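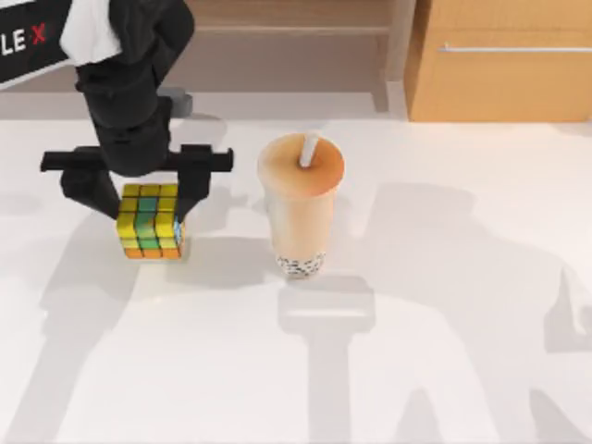 Figure 3. Rubik's cube on a white tabletop (computer rendering).

3.2 Puzzle toys and the resale shelf

Cube puzzles fall in the second group of goods, along with jigsaws, board games and card decks. These are the items op shops find hardest to price. Clothing has a size and a label, books have a cover price. A used puzzle has neither, and the person on the sorting bench has maybe a few seconds to decide.

We coded 3,506 shelf tickets from two shops, Rekholm and Enside, of which 452 were for puzzles or games. Tickets were written by hand at both sites and a fair few were illegible. Those were dropped. Coding was done by the second author, then re-checked by Josefien Verschueren, who had not seen the first pass. Disagreements mostly came down to colour stickers – Rekholm rotates its sticker colours weekly and the chart on the wall was out of date in June.

Completeness matters more than condition. A scuffed jigsaw box marked "all pieces here" was ticketed higher than a clean one with no note, at both shops. Staff at Enside tape the note to the lid. Rekholm writes it straight on the cardboard, which some buyers dislike (see 3.4). Cubes are a odd case as there is nothing to count. Either the faces turn or they don't. Sorters told us they give it a twist or two and move on. One added that a solved cube goes out the front near the till and a scrambled one goes in the kids' tub, same price.

That last point is worth a closer look. Garrido's model of display effects predicts that placement should feed back into price once the item has sat for a fortnight. We did not see this. Items in the tub were marked down on the same schedule as items at the till, and the sorters did not seem to keep track of where anything had come from. Possibly the model suits bigger shops with a paid floor manager. Neither of ours had one.

Seasonal effects – small. School holidays moved more board games but the ticket prices held steady. Card decks barely shifted either way.

A note on missing data. The Eline spreadsheet used for ticket entry rounds to the nearest dollar by default, and we only caught this after the first batch had gone in. Affected rows were re-entered from the paper tickets where we still had them. Where we didn't, the rounded value was kept and flagged. Running the comparisons with and without the flagged rows made no differnce to the direction of any result in this section, though the gap between the two shops on jigsaws does narrow.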